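Search this site
Enter keywords

How a Canal Lock Works

A canal is a channel of water made by people so that boats can travel where there is no suitable river. The water in a canal has to be level. If the channel sloped, the water would run to the low end and the boats would end up sitting on mud.

Land is rarely level for long. The Pellow Canal starts in the hills above Stinorow and ends at the old boatyard in Prallano, which is much lower. The builders solved this by cutting the canal into flat sections, like the treads of a staircase. Each flat section is called a pound. Between one pound and the next there is a lock, and the Pellow Canal has 7 locks in all.

A lock is a box with stone walls and a gate at each end. The space inside is called the chamber. Low in the gates are small openings covered by sliding panels called paddles. When a paddle is raised, water flows through the opening. When it is lowered, the flow stops.

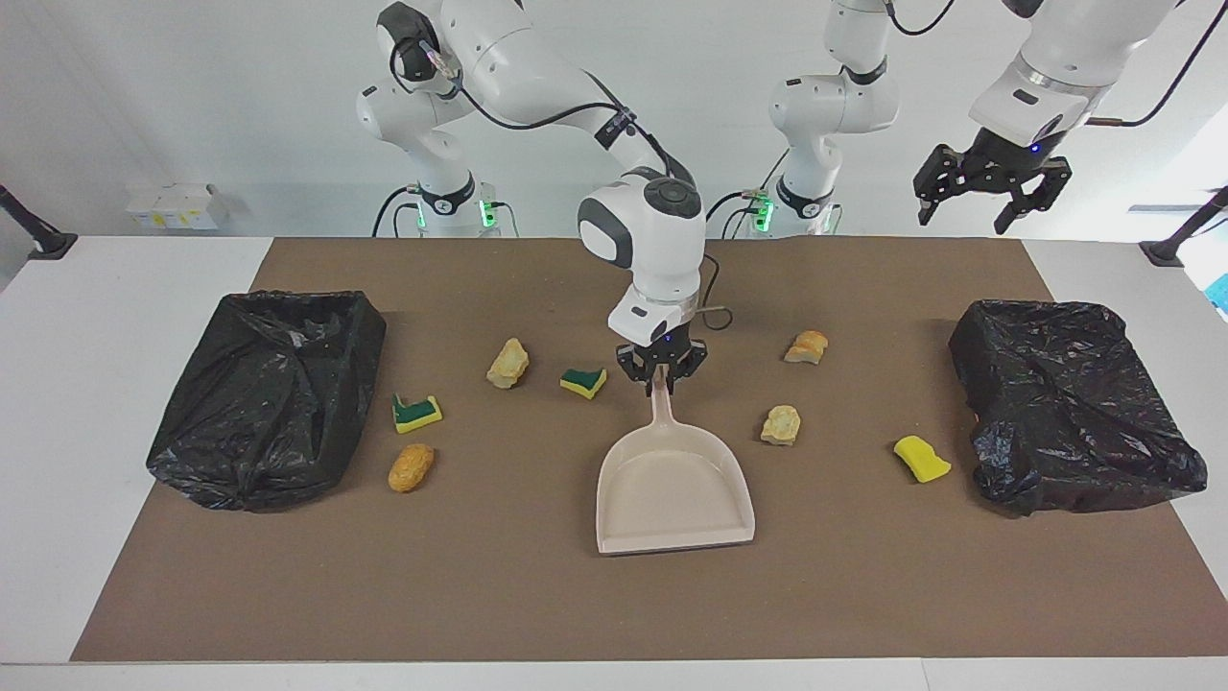 Suppose a boat is going uphill. The steps are as follows.

The chamber is emptied to the level of the lower pound. The lower gates are opened and the boat moves in. The lower gates and lower paddles are closed. The upper paddles are raised, and water from the upper pound flows into the chamber. The boat floats, so it rises with the water. When the chamber is level with the upper pound, the upper gates are opened and the boat moves out.

Going downhill, the steps run the other way. No pump or engine is needed to lift or lower the boat. Water flows downhill and does the work.

The lower gates at Hayashi Lock come in a pair and meet at an angle, forming a shallow V that points toward the higher water. The weight of the water pushes the two gates together and seals the gap. While the levels are different, the gates cannot be pushed open by hand. Once the levels match, two people leaning on the long beams can move them.
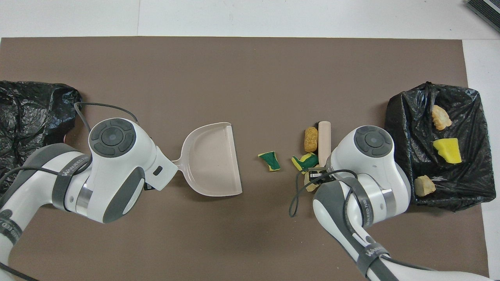 Pichit Ongart asks whether a heavy boat uses more water than a light one. It does not. Going up or down, the chamber is filled and emptied between the same two levels, and the amount drawn from the upper pound depends on the size of the chamber and the difference in height.

Words to know

Pound: the level stretch of canal between two locks.
Chamber: the part of the lock that holds the boat.
Paddle: a sliding panel that lets water through or holds it back.
Balance beam: the long arm used to swing a gate.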